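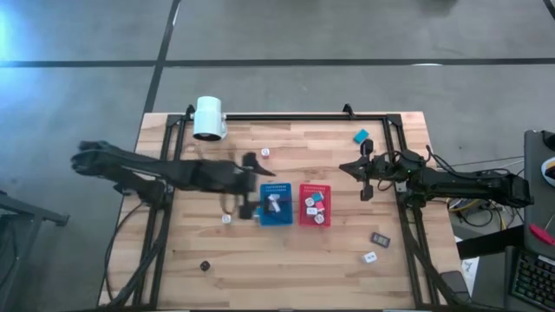 Page last changed: Jan 5, 2026

The first thing Adaeze Eze tells me is to stop thinking about my elbows. I'm holding a pair of handles on light, jointed arms, and across the room a pair of black robot arms is doing whatever I do, a beat later and a good deal less gracefully. My job is to pick up a small cube and put it in a plastic bin. I have been getting dressed and making sandwiches for decades, so how hard can it be?

Very! The cube squirts out of the gripper twice. On the third try I get it up, swing too wide, and drop it next to the bin. Eze is delighted. "Everybody swings," she says. "Your hand knows where it is, but you have to learn where its hand is."

She runs the teaching room at Wetano, a small company that shows robots how to sort, pack and tidy. The setup looks like something you could put together in a garage (a butcher-block top, a black metal frame, an arm on each side, a blue bin and a red one) and I mean that as high praise. You can walk right up to it and understand what it's for. Small blocks and white cubes go in the bins. Then they come out, get scattered over the wood, and somebody starts over.

A person drives the arms through the job, the computer records every movement along with what the cameras see, and after enough rounds a program learns to do the job from the recordings. For the sorting task, enough meant 88 rounds, spread over 2 days last June. Raed Tannous drove most of them, with the radio on.

Tannous used to repair sewing machines, and he drives like it, with tiny corrections and no hurry at all. He has opinions about cubes. Grab one by the corners and it spins; come in square to a face and it stays put. He'll also fumble one now and then and pick it up again, and he leaves that in the recording. A robot that has only ever been shown perfect pickups has no idea what to do after a bad one.

Then they let me watch the trained program, which they call Hata. Nobody touches the handles. The left arm drifts out over the table, stops, shifts a little to one side, and closes on a cube, square to the face. It's Tannous! I'd spent an hour watching him make that same small sideways shift, and there it was in a machine. I may have yelped.

It missed the next one, backed off and tried again, and got it. On the following run it pushed a teal block clear off the table, and Eze wrote that down in a notebook and reset the bins. Next on her list is folding washcloths, which will take both arms at once. Tannous has already been practicing at home with his eyes on the clock, and his best time is 5 seconds a cloth.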